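Kitchen Arm Build: Progress Notes for July

The purpose of this post is to record the present state of the arm, which has now occupied one end of the kitchen bench for the better part of the winter. Readers who followed the earlier entries will recall that the first version was assembled at the shared workshop in Erholm and brought home once the base could be clamped securely. The name Alexiou, given to the project at that time, has been retained.

Three changes have been made. The shoulder servo has been replaced with a stronger unit, the old one having stalled whenever the arm was fully extended. The wrist joint has been reprinted with a higher infill. The control loop now runs at 200 cycles per second, and the tremor reported in the previous entry is much reduced, although it has not been eliminated.

The current programme of work concerns lids. A lid is a demanding object for a parallel gripper: the available edge is narrow, glass confuses the depth estimate, and a small error in height is sufficient to push the whole pot along the bench. Each trial begins from a fixed home position, and the approach to the pot is carried out at reduced speed. The corn is reserved for the second exercise, in which the arm is to transfer a cob from plate to pot.

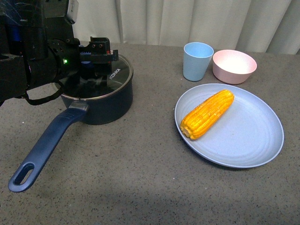

Hoi-yan Peng wrote that the approach speed was probably less important than the angle, and that a gripper coming straight down on a lid would always struggle unless the fingers were given some compliance. Her recommendation was a thin silicone pad on each fingertip and a force limit set well below what the motor could deliver.

This advice is accepted in full. Silicone sheet has been ordered from Druvport, and a force limit has already been added to the configuration file. It is set conservatively and will be raised only if the grip proves inadequate.

Two matters remain outstanding. The first is cable management – the slack needed at the elbow is considerably more than was allowed for in the original drawings, and a printed guide is being prepared. The second is calibration. The present routine uses 16 reference points and must be repeated each time the base is moved, an inconvenience in a kitchen that is also required for dinner at six o'clock.

The revised finger files will be uploaded once the pads have been fitted and the mounting holes checked for clearance. Comments on the elbow guide are welcome in the meantime, particularly from anyone who has routed cable past a joint of similar size.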